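OK, robotics club update, because I've been bad at posting since February and a lot has happened on the lunch tray project!

For anyone new: our student team, Mondetti, is teaching a two-armed setup to clear a cafeteria tray. Dishes go in the rack, scraps go in the black pan, trash goes in the clear bin. Easy for a person. Wildly hard for us (so far).

We split into 2 groups this term. Mustden does the driving, meaning they run the arms by hand and record every attempt. Nyberg does the training and the complaining about what Mustden recorded. I'm Mustden and I will defend our recordings forever.

We have 1,491 attempts saved as of 16 Mar 2026. I did 82 of those myself and my shoulders would like a word.

Rice is the worst. We tried beads first and they rolled everywhere, so back to rice, and now I find it in my backpack, my shoes, my keyboard.
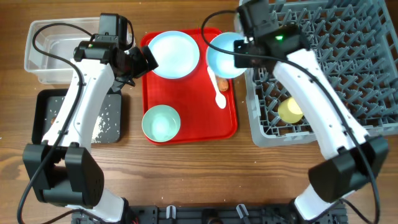
Same red tray, same dishes, different moment:
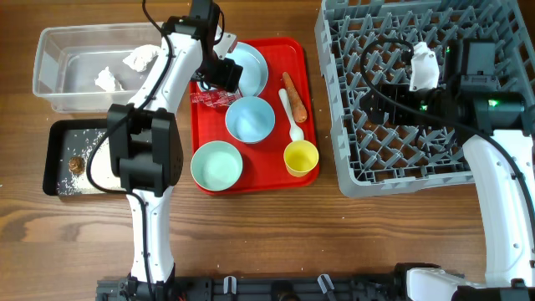 Spoons are my personal enemy, by the way. They lie so flat that the fingers have to come down at just the right angle, and if you're off by a hair you push the thing across the tray like a hockey puck. Nyberg wants more spoon attempts. Of course they do.

Rui Loureiro replied that we should stop starting every run from the same layout, and that his team only got decent at bowls once they let a different person set the table each time. He also asked if we vary the lighting at all.

We do not vary the lighting at all, Rui!! Great point, going on the whiteboard. We've got a desk lamp somewhere.

The layout thing we're trying next session. 6 of us, everyone sets the tray once, and you're not allowed to drive the one you set. I already know someone's going to stack the bowls just to be mean.

Also we get to show this at Umow in the spring, in front of actual people, so if you have tips for keeping cables from snagging on stuff, please send them. Zip ties are kind of our whole plan right now.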